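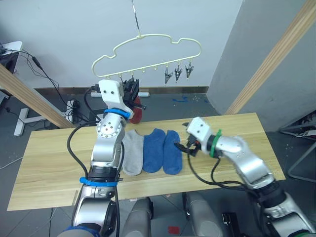 Photo: Elisa Pace

Riravham Community Help > Workshop and Robotics > Safety and shared spaces

What house rules do you write for a two-arm bench that several people share?

Elisa Pace
Posted in April, 1,151 views

Hello everybody, and thank you in advance for reading, because I tend to go on a bit. I look after a room where two arms on one table are being taught to hang socks on one of those hangers with the little clips. It's lovely, fiddly work and I'm very fond of it. Until this spring it was only me and one colleague, and we did everything by habit. Now there are 6 of us taking turns, and habit doesn't travel very well from one person to the next!

So I've been asked to write a page of rules for the wall. I have the manual for the arms, which is good on bolts and voltages and rather quiet on everyday manners, like who may reach over the table to straighten a sock, and when. I've also looked at the safety standard our supplier pointed me to, and I'm afraid I got lost somewhere in the definitions. The arms are light and we run them slowly, but they do pinch, and a sock that slides out of place is terribly tempting to grab.

What I'd love to know is what you put on your own page, how long it is, and whether people read it. I'd also like to hear how you handle the resets, when one person is putting socks back and another is sitting at the keyboard. That's the moment that makes me nervous. We had a near thing last month when my colleague thought I'd said "go" and I'd said "no." Nothing came of it apart from two cups of tea and a long talk.

greco_bench

depends on the arms. read the manual and do what it says. we have a sign that says keep hands out and it's been fine for years

Gerardo Guerra

Elisa, I enjoyed your post very much, and your "go" and "no" made me wince, as we had the very same thing at Hundero, only with towels. I'd separate two jobs here. The first is the risk assessment for your particular setup: arms, grippers, table, hanger, and whatever the grippers hold. That has to be done by someone who knows how, and it's where the standard comes in. If the definitions lost you, don't feel bad, they lose most people the first time through. Ask your supplier to sit down with you and go over it line by line. A page on the wall can't stand in for that, however nicely it's written.

The second job is the page itself, and that one you can do this week. Ours had 24 rules when I arrived and people read the top three. We got it down to 8, and I'll give you them more or less as they hang there:

1. One person runs the arms and says so out loud before starting. The name goes on the whiteboard.
2. Whoever runs the arms keeps the stop button within reach the whole time, and doesn't hand it over in the middle of a run.
3. Hands stay out of the work area unless the arms are in the stopped state described in the manual. A pause in the program doesn't count.
4. The person resetting says "hands in" and "hands out." The person at the keyboard repeats it back. We don't use go, no, okay, or ready.
5. If an item drops, leave it until the arms are stopped, even if it spoils the run.
6. Long hair tied back, sleeves fastened, lanyards and bracelets off.
7. Look over the cables on each arm, and the floor where you'll be standing, before the first run of the day.
8. Write down anything odd, with the time, however small.

Number five is the one people grumble over. You've sat through a long, careful attempt, the thing is nearly done, and down goes the sock. I understand it completely! But a spoiled run costs a minute or two, and I'd take that over a bruised finger any day. We mark it in the log as dropped and carry on, and those attempts have been useful to look back on.

Number three deserves a conversation with each new person, standing at the table. Have them stop the arms, tell you how they know the arms are stopped, and start them again. An arm holding still between two moves looks exactly like an arm that's finished. At Wellex, where I was before, they had newcomers do this with the most experienced person in the room watching, and I've kept it up ever since.

One more thing that's specific to your kind of job. With a hanger full of clips you've got metal bits that can snag a sleeve, and a hanging load that may swing when something tugs at it. I'd include the hanger and whatever it hangs from in your daily look-over, along with the gripper fingers. Check that the fingers are tight and that their faces haven't worn so far that they let go early.

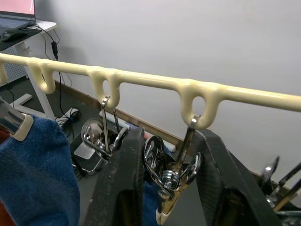

How often should we test the stop button?

Test it at the start of every day the arms will be used, before the first run, and again whenever an arm, controller, or button has been moved or rewired. Follow the maker's procedure, write the result and your initials in the log, and leave the arms off if the test fails.

Elisa Pace

Oh, this is wonderful, Gerardo, thank you. I've copied your eight onto a card and I'm going to read them aloud to the others before I print anything, so they can object while it's still in pencil. "Hands in" and "hands out" started this afternoon. We felt a bit silly for the first few resets — like a rowing club — and then we stopped noticing.

I've written to the supplier for the sit-down as well. And greco_bench, thank you too, I did go back to the manual and there's a whole section on the stopped state I'd skipped.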